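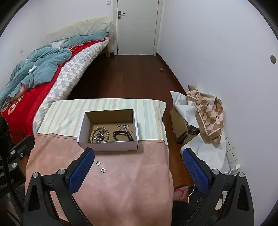 # Melville Small-Room Packing Notes

3 min read

Treker keeps a set of notes on boxes, cloths and tables in small rooms, and this is the README for the Melville part of it. I maintain it. I also have doubts about it, and they're listed below.

## What's in it

- 183 entries, one per box placed on a covered table
- 12 table coverings, plain and striped
- 4 bedrooms, all small, all with hard floors

Each entry records the box, the covering under it and where the box sits. A box that lies across two fabrics gets both names, nearest fabric first.

## Fields

`box` – open or closed, outside color, inside color. We had one color field until May. White boxes with brown insides broke it.

`cover` – striped, plain or both. "Salmon" and "pink" are the same value. Please stop adding "coral".

`tidy` – a score from the person who did the packing. I wouldn't use it. People rate their own work kindly, and Antal's scores hardly move from one entry to the next.

## Known problems

The original plan promised 1,000 entries. I never believed that number and I don't expect to see it.

Wrinkles in the cloth are logged only when the packer felt like it. A blank means we don't know.

The claim in the old Pludel write-up that a covered table makes packing faster has no support in these notes. We didn't time anything.

## Changes

Last edited Wednesday, August 25, 2021. Split `box` colors, merged the pinks.

Maintainer: Asabe Igwe

Shares: 12 | Comments: 3

**tapewidow:** Is the tidy score going away or not? I built a chart on it.

**Asabe Igwe:** It stays in the file. I'd take down the chart.

**m_orrin:** Coral is a different color from salmon – just saying.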